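Jorkamdale Apartments – Unit 203 pre-rental walkthrough
Inspected by: Ladan Salehi
With: Bijan Bahrami (owner)
Date: 21 July 2022

Entry and hall
Front door closes and latches – OK. The new deadbolt turns beautifully, what a difference from the old one!
Peephole – OK
Smoke alarm, hall – OK, sounded on first press
Hall light switch – FIX. Cover plate cracked at the bottom screw.

Kitchen
Outlets near sink trip on test – OK, all 4
Range hood fan – OK on low, rattles on high. Bijan will tighten the filter clips.
Under-sink shutoff valves – OK, both turn by hand
Cabinet doors – OK. I love how the repainting came out, the room feels twice as bright.

Bathroom
Exhaust fan – OK, holds a sheet of tissue
Caulk along tub – FIX. Gap at the faucet end, 5 inches long.
Hot water – OK, comes through in 20 seconds

Bedroom and living room
Window locks – OK except left bedroom window, which needs a firm push
Window guards – N/A
Baseboard heaters – not run today, recheck in October
Closet rail – OK, solid!

Balcony
Railing – OK, no movement at any post
Sliding door track – cleaned, runs great now
Drain – clear

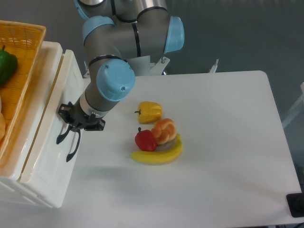

Robot arm with two-finger gripper over white table.

Comments
Really happy with this one. Two FIX items, both small, and the balcony is a joy with the trees filled in. Homa Heydari has the key for the caulk job and can do the cover plate on the same visit. Please send me a note when both are done and I'll sign off for the listing.
Copy to: Forough Esfahani, leasing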